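15th February, Brendham shop. Finish trial for the Clidamgate order, second round.

Hardener ratio corrected from the first round, where V. Jelínek's batch stayed tacky at the test edge. Pot life now agrees with the Rarumier sheet. Strained twice, no skins in the filter.

Panels A to D sanded 120/180/240, vacuumed, tack cloth, no water pop. Panel C got an extra pass at 320 by mistake. Leaving it in the set. Total area for the order is 2,000 square feet, so one coat fewer matters.

Gloss readings at 60 degrees drift between the middle and the corners of a panel. Meter rezeroed on the tile, same drift. Suspect film build, as the spray passes overlap more in the middle. Will try the Hubáček tip at lower pressure and turn the panel between coats.

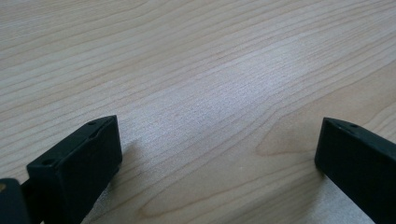

Pale top, grain and glare from the light.

Viscosity by cup: first fill ran fast, second fill closer to the sheet. Cup had residue in the orifice. Cleaned with the brass pin, third fill accepted. The earlier two are struck out in the table.

Film weight by difference on the small coupons: 1,330 mg before cure, 900 mg after. Loss is higher than I want. Scale was near the booth door and the draft shows in the last digit. Repeat with the shield on.

Adhesion: crosshatch and tape on A, B and D. No lift on A or B. D lifted at two corners of the grid, both on the open grain side. C not done, blade chipped, new ones on order.

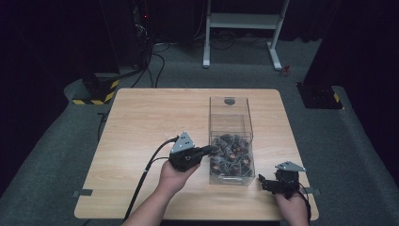 Square top on the gray carpet, clear box of small parts on it.

Recoat window is still a guess. Sheet gives a range too wide to plan a shift by. Proposal: recoat coupons every 20 minutes and scuff half of each set.

V.J. wants the flatting agent raised. I would hold it until the gloss drift is explained, otherwise two things change at once.

Open: cold check cycles, start in March. Ask Rarumier whether the old can with the dented lid is the same lot.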